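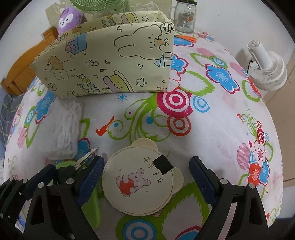

Week 6: Keeping Food at Home, Part Two (Lids, Jars and Leftovers)
Household Skills evening course, Drundwood Adult Learning
Tutor: Dorota Sowa

Welcome back, everybody, and thank you for all the labels you brought in last week! I have put the longest ones up on the wall by the sink so you can have a look during the tea break. Tonight we carry on from where we stopped, which was halfway through dry goods, and then we get to leftovers, where I expect most of the questions will be.

1. Dry goods, continued

We said that flour, rice, oats and dried beans have two enemies at home, damp air and pantry moths. A paper bag folded over at the top keeps out neither one. You want something with a lid that closes snugly all the way around, and it doesn't have to be new or expensive (my own rice has lived in an old cookie tin for longer than I care to say). Run a finger around the rim before you fill it. A nick or a warp you can feel is enough to let a moth in.

Whole wheat flour goes stale faster than white, as the oil in the germ turns. If your kitchen runs warm, keep it in the refrigerator or the freezer, well wrapped, and let it come back to room temperature before you bake with it.

Write the date on everything. I know, I say it every Thursday. Masking tape and a marker will do, and put the tape on the side of the container and not the lid, because lids wander.

2. Matching lids to boxes

This is your homework, and it is more fun than it sounds. Empty out the whole cupboard onto the kitchen table, pair every lid with its bottom, and set aside whatever is left over. Lids with no partner can go under flower pots, or into the craft box, or out with the recycling if your town takes that kind of plastic.

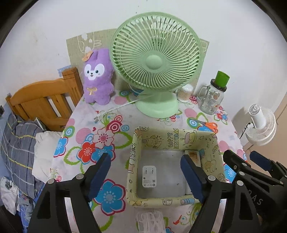 Give the orphans one week before you let them go, just in case the missing half is at your sister's house or in the car. After that, be brave. When you put the rest back, nest the bottoms by shape and stand the lids on edge beside them like files in a drawer, so you can flip through and find the one you need.

3. Leftovers

Cooked food should go into the refrigerator within two hours, sooner on a hot day. Shallow containers cool much faster than deep ones, so split that big pot of soup into several. Most cooked dishes are good for three to four days. Reheat them until they are steaming all the way through, and give them a stir halfway if you use a microwave.

For next week: bring one container you love and one you can't stand, and read pages 23 to 31 in the Baran booklet. We'll start with freezing berries, and there will be jam to taste.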